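About Beaudoin

Beaudoin makes and refinishes bedroom furniture in Stisbridge. The workshop handles beds, nightstands, blanket chests and small dressers. Beds account for most of the work, and the notes on this page deal mainly with them.

The company was started by Nathalie Paquette as a repair bench for headboards and bed rails. New construction was added later, after repeat requests for frames to match older pieces. Today there are 9 people on staff: six in the shop, two in finishing and one in the office. Vija Jankauskaitė runs the finishing room and signs off on every piece before it ships.

What we build

Our standard line is called Sokis. It is a post-and-panel bed in light wood, sold in twin, full and queen sizes. Posts are square in section. Panels are set in a molded frame and left free to move with changes in humidity. Side rails are attached with steel hooks and can be taken off by one person with no tools. Slats are supplied cut to length and numbered.

The second line, Fleline, is a lower bed with a plain headboard and no posts above the panel. It uses the same rails and slats as Sokis, so parts can be exchanged between the two.

Lead time on either line is 27 working days from deposit. Custom heights add five working days. Matching work is quoted separately, after we have seen a sample of the finish.

Refinishing and repair

Customers bring us beds from other makers as well as our own. Typical jobs are loose rail joints, split panels, worn finish at the top of the headboard and missing finials. We turn replacement finials in the shop from a profile taken off a surviving one. If none survives, we work from a photograph or draw a new profile for approval.

Dark finials on a pale post need some care in finishing. The two parts are stained and sealed separately and joined after both have cured. When they are finished in place, dark stain tends to creep into the end grain of the post and leaves an uneven line under the collar. We also check the shadow gap between post and panel for old wax, which prevents new finish from bonding. 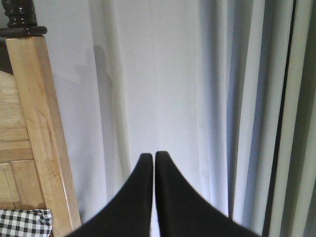

Dorota would like it noted that her dark finials showed dust much sooner than the posts did, and that a dry, soft paintbrush got into the rings better than any cloth. We now recommend a brush for turned parts in our care sheet. The paneled section can be wiped with a barely damp cloth, following the grain, then dried right away. Silicone polish should not be used on any of our finishes. It makes later repair difficult and in some cases means stripping the whole panel.

Bedding and color transfer

Dark or strongly colored fabrics should be washed before they are left against a pale headboard for long periods. Transfer is uncommon with an oil finish that has fully cured, but a new bed should be given 6 weeks. Pillows can be used normally during that time.

Delivery and assembly

We deliver within the county with our own van. Beds travel as headboard, footboard, rails and slats, each wrapped separately – finials are removed and boxed. Assembly in the bedroom is included. Please clear the floor on both sides of the bed position and tell us in advance about narrow stairs.

Visiting

The workshop showroom is open weekday afternoons and on Saturday until noon. Finish samples may be borrowed for one week. For repairs, bring the damaged part if it can be carried, along with the overall width of the headboard and the height of the posts.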